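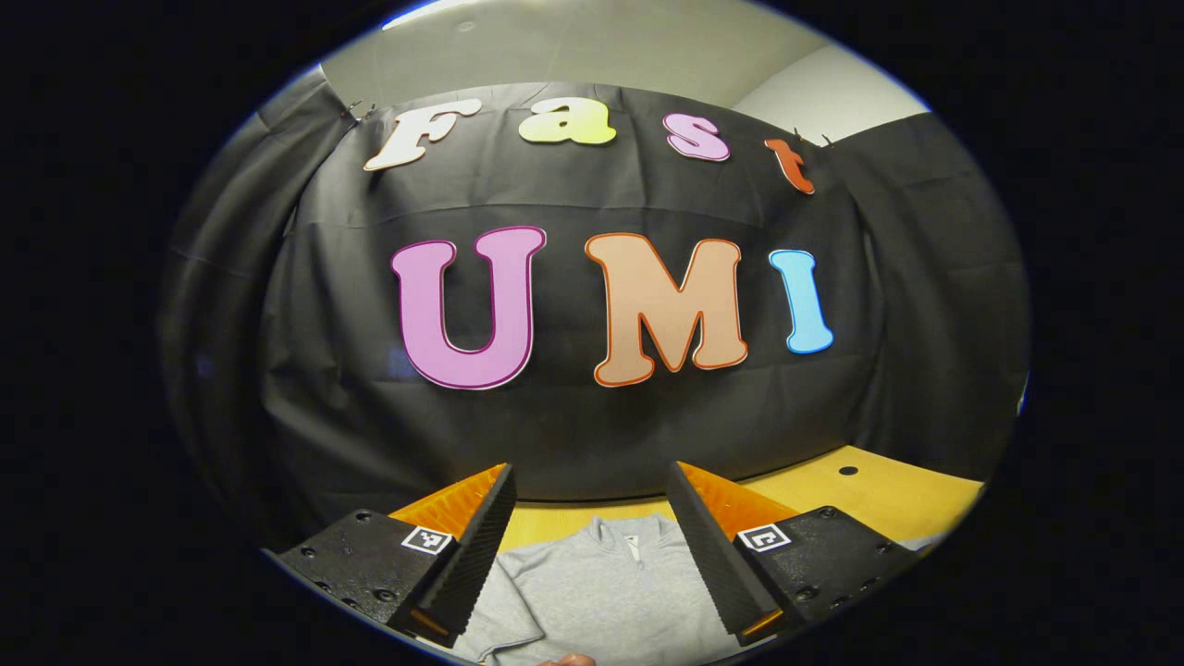 **Equipment planning for the coming year**

The equipment budget for the garment handling work at Cuvelside is due at the end of October, and the draft is now open for comments. Most of the lines carry over from last year. The ones below have changed, or need a decision before the draft goes to the Rivby office.

**Handheld grippers.** The plan is to buy 2 more sets. Folding and sorting sessions are now booked back to back, and when a gripper goes out of service the whole afternoon slot is lost. We looked at a cheaper model in July and decided against it. The mounting holes don't match our camera brackets, and the adapter plates would have used up most of the savings. The new sets will be the same pattern as the ones we have, so all spares will fit both.

**Finger pads.** These are listed as a consumable for the first time. Until now they were bought out of petty cash whenever someone noticed the drawer was low, and the spending was hard to track. Softić quoted $163 for a mixed box of pads and soft inserts. We have asked for four boxes, one per quarter. If you change a pad, write it on the sheet by the door with the date and which finger it came off. Last year's figures were mostly guesswork and we would like to do better.

**Cameras and lenses.** No new cameras. Two lenses will be replaced under the existing service agreement with Hanimura, at no charge to this budget. Memory cards have moved to the office supplies line, so please stop adding them to equipment requests.

**Robot arm.** The arm stays in the plan but has been pushed to the second half of the year. The purchase price has not moved much. What has gone up is everything around it - the stand, the safety fencing, the electrical work and the installer's travel. Rivby has asked for one total covering all of it before they will approve any part, and we don't have a firm electrical quote yet. The electrician is due to visit in the next few weeks. If his number comes in high, renting for one quarter is the fallback, and a rental line has been penciled in for comparison.

**Tables.** One more table, same height as the current ones. A height-adjustable model was requested. It costs nearly twice as much, and the group using it would be working at a single height anyway, so it has been left out.

**Garments.** The draft has $257 for clothing. This covers secondhand sweatshirts, T-shirts and towels, and it has to last until spring. We are short on anything with a zipper or a collar and have plenty of plain T-shirts. Donations are welcome if they are clean and have no holes. Leave them in the bin at the front desk, not on the worktables.

**Storage.** The request for a second locking cabinet is approved. It should be here before the new grippers arrive. Batteries will keep their own shelf by the chargers.

**Training time.** This isn't equipment, but it is in the same budget. Over 70 hours are set aside for bringing new operators up to speed. Supervisors should send in their expected start dates so the hours can be split between the two shifts.

Comments on the draft are due by 30 September 2020. Send them by email to the equipment desk with the line name in the subject. If you are asking for something new, attach a written quote, including shipping. Requests without a quote will be held over to the midyear review.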